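Grolville Public Library
Thread: what to know about the new reading room and changes to borrowing, starting in March. Please read through before your next visit.

1/ The second-floor reading room at the Grolville Public Library will reopen to the public in March. It will seat 202 readers. Seats are first come, first served, and no card is needed to use the room.

2/ Hours for the reading room will match those of the main desk, with one exception. On weekday evenings the room closes at 8:30 p.m., thirty minutes before the building. Please return reference volumes to the carts by 8:15 p.m.

3/ The local history shelves have moved from the basement to the east side of the reading room. The collection now holds 3,818 cataloged items, including town directories, church records, school yearbooks, and the papers of the former Clakine Mill.

4/ Of these, 2,794 may be borrowed for 14 days. The remainder must be used in the room. A green label on the spine means the item may be borrowed. A gray label means it may not.

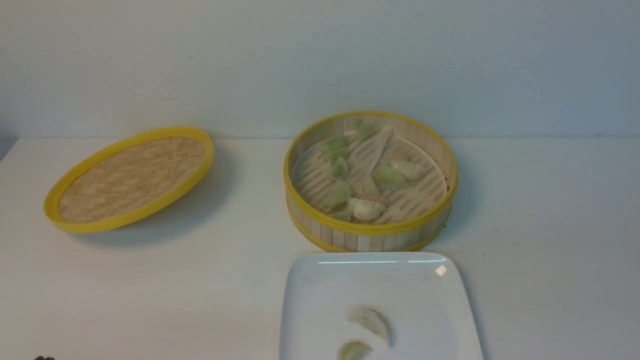
Borrowing and renewals

5/ The standard loan for books remains 21 days. Two renewals are allowed unless another reader has placed a hold. Renewals may be made by telephone, at the desk, or through the Zerna catalog, which replaces the old catalog on all public terminals.

6/ Readers will need to set a new password the first time they use Zerna. The card number stays the same. Saved lists from the old catalog have been carried over, but past search history has not.

7/ Holds will be kept on the pickup shelf for seven days. They are now filed by the last four digits of the card number, and no longer by last name. Several readers asked for this change for reasons of privacy, and the Library agrees with them.

8/ Overdue charges on children's books ended last year and will not return. Charges on adult books continue at the present rate. A replacement fee applies to any item more than 60 days overdue and is canceled in full when the item comes back in usable condition.
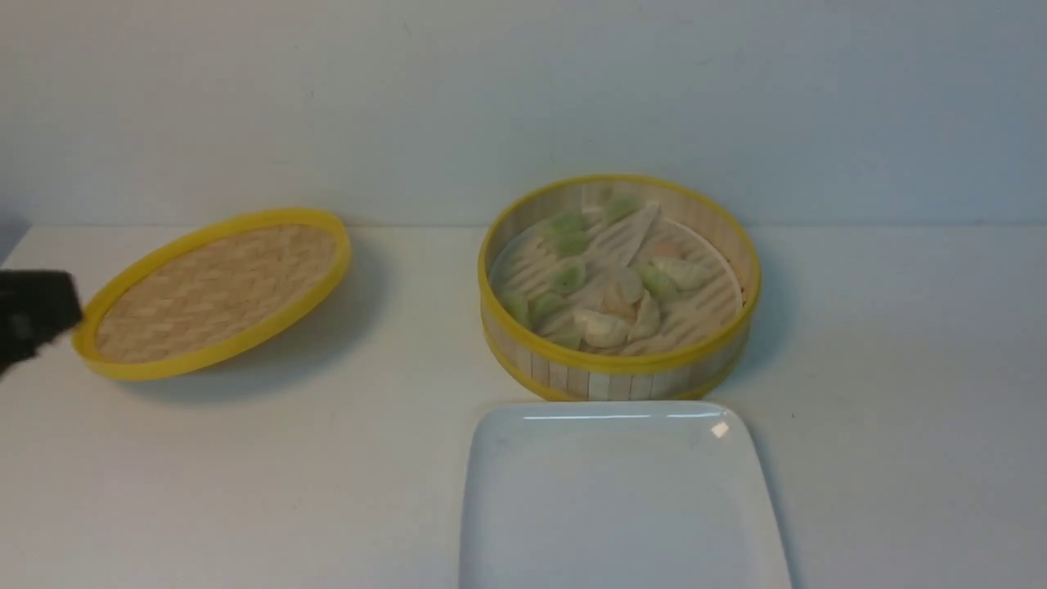 9/ Cookbooks are the most requested part of the adult nonfiction collection, and they are also the part most often returned with damage. The loan period for them will be shortened to 14 days so that more households may use each copy. The section has been put in order by cooking method as well as by region. A reader who owns a bamboo steamer like this one, with its woven lid and yellow rims, will find the steaming titles together on the lower shelf of bay 12. Please keep books away from the stove and do not try to clean stained pages at home.

10/ Questions about the cookbook section should go to Precious Kruger, Head of Adult Services, who prepared the new arrangement. Suggestions for purchase may be left at her desk or entered in Zerna under "Request a Title."

11/ The Jiang Bequest has allowed the Library to buy 700 new titles for adult readers this season. Large-print fiction received the greatest share. The full list is posted beside the main desk and will be updated as the books are processed.

12/ Donations of used books will be accepted again once the reopening is complete. Encyclopedias, magazines, and textbooks more than five years old cannot be taken. Donors who need a receipt should ask for one when they bring the books in, as receipts cannot be issued later.

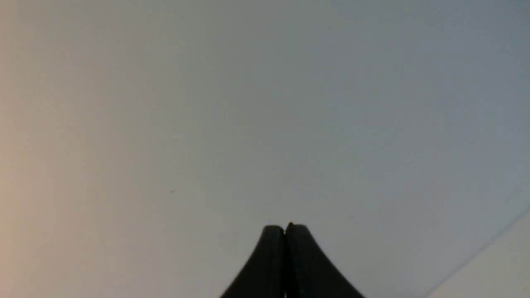
13/ Boxes left outside the building will not be accepted under any conditions. The book return by the parking lot is for Library materials only. It is emptied at 7 a.m. and again at noon.

14/ The elevator will be out of service for short periods during the move. Readers who cannot use the stairs may ask at the main desk for any item on the second floor, and staff will bring it down.

15/ Comments on these changes may be sent in writing to Xiuying Yan, Library Director. Comments received before the reopening will be considered when the summer hours are set. Written replies will be sent to all who include a mailing address.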